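Microfiber cleaning cloth

A microfiber cleaning cloth is a towel knitted or woven from very fine synthetic fibers, usually a blend of polyester and polyamide. It is used for dusting, wiping and drying all over the house, and few household textiles do so much with so little! A good cloth picks up fine dust with no spray at all, and a damp one will lift greasy fingerprints that would leave cotton just pushing them around.

Construction

The fibers are split during manufacture, so each strand ends up with tiny wedge-shaped edges and gaps that hold on to dirt and water. General-purpose towels have a looped pile on the faces, while glass cloths are flatter and smoother. The pile is what gives the towel its slightly grabby feel against dry skin (people either love this or can't stand it). Edges may be hemmed with thread, bound with a strip of smoother fabric, or cut by heat or ultrasound with no stitching at all. A stitched hem is sturdy, though the thread can drag on delicate finishes, and car enthusiasts often choose edgeless towels for that reason.
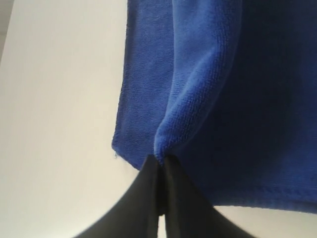 Prakash Varghese prefers a hemmed towel for housework and says a loose thread should be snipped close to the edge and never pulled, as a pull can pucker the whole side.

Weight and color

Weight is given in grams per square meter. Thin cloths for glass sit at the low end, and thick drying towels are much heavier and wonderfully soft. The Selbridge house towel, a popular all-rounder in its home town, weighs in at 3000 loops of local argument and a very sensible 175 grams per square meter. Color is mostly a matter of sorting. Many households keep one color for the kitchen and another for the bathroom, and blue is a common pick for general dusting and wiping.

Use on smooth surfaces

Matte painted and laminated surfaces suit microfiber especially well. The usual method is to fold the towel into quarters, wipe in long overlapping strokes and turn to a clean face as each one fills up. Folded this way, a single towel gives eight clean faces, which is a lovely thing halfway through a big cleaning day. Grit should be brushed off first, since anything hard caught in the pile can scratch.
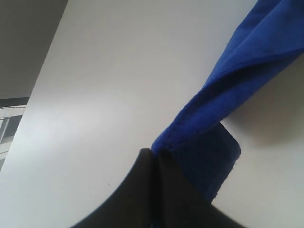 Blue cloth with a stitched or rolled hem, beside a pale, smooth surface.

Washing

Towels are washed warm with a little liquid detergent, apart from cotton, which sheds lint into the pile. Fabric softener is left out, as it coats the fibers and dulls their grip. They dry fast on a line or on low heat, and a well-kept towel can last up to 3 years in regular use.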